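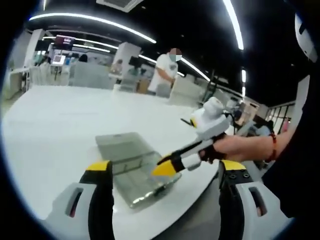 A clear lidded box on one of the white worktables at the Plesarier workroom.

The small-objects store at Plesarier holds 1,428 boxed items, and until last December hardly any two shelves of it were arranged in the same way. Some of the objects were kept in cardboard, some in tissue inside biscuit tins, and a considerable number in whatever container had been at hand when they arrived. The coordinator of the Zeltesa repacking program, who has overseen the work from its first week, spoke with this bulletin in the workroom on the second floor about how the collection is being moved into clear boxes and what the work asks of those who carry it out.

The coordinator began with the question of visibility. "A closed cardboard box has to be opened every time someone wants to know what is in it," the coordinator said. "Over a number of years that is a great deal of opening. With a clear box, a person can check the contents from outside and put it back. We estimated that most of the handling in the old store was done simply to find out what was there."

The program adopted rectangular plastic boxes with lids in 4 sizes. Requests for further sizes have been received from several departments and have so far been declined. The coordinator acknowledged that this decision has not been popular. "Every department has an object that would sit better in a box slightly longer than the ones we have," the coordinator said. "If we agreed to each request, the shelves would be back where they started. We ask people to use the next size up and fill the space with padding."

Asked about the choice of worktables, the coordinator explained that the white tops were specified at the outset. Small parts that come away from an object during packing are easier to find against a pale surface, and the tables can be wiped down between sessions without special products. The one drawback concerns light. The lids and walls of the boxes catch the overhead lamps, and a label placed under a lid can be hard to read from certain angles. Labels are now fixed to the short end of each box, facing outward on the shelf.

"It took us longer than it should have to move the labels," the coordinator said. "The first 21 boxes were labeled on the top, and they looked very neat on the table. Then they were stacked, and the labels could not be seen at all."

The procedure itself is brief. The box is placed on the table and checked for cracks at the corners. Padding is cut to the base, the object is laid in, and the lid is closed with even pressure along both long sides. The entry in the register is made before the box leaves the table. The coordinator was firm on the last point, noting that nearly every discrepancy found in the spring review could be traced to a box that had been shelved first and recorded later.

The program has also set limits on how many boxes may be open at a time. Packers are asked to keep no more than 2 open on a table, and to clear the surface fully before beginning the next group. "People who are used to working quickly find this slow," the coordinator said. "I would say that it is slow for the first few days. After that the rhythm is established, and the mistakes that used to cost us an afternoon do not occur."

The old containers have not all been discarded. Those bearing original handwriting have been set aside for the Cortés collection of packaging and printed matter, where they will be cataloged separately. The remainder were recycled. The coordinator regards some of the tins with evident affection, and conceded that one or two of them had protected their contents very well.

The workroom will continue to be used for repacking until the upper shelves are complete, after which the boxes intended for the Pukau reading room will be prepared. These will be consulted more often than the others, and the question of whether the lids will withstand regular opening is still under review. A trial group has been placed at the reading room desk for that purpose.

"We would like to hear from readers who find the lids difficult," the coordinator said. "A form is kept at the desk. It is one page, and it may be left unsigned."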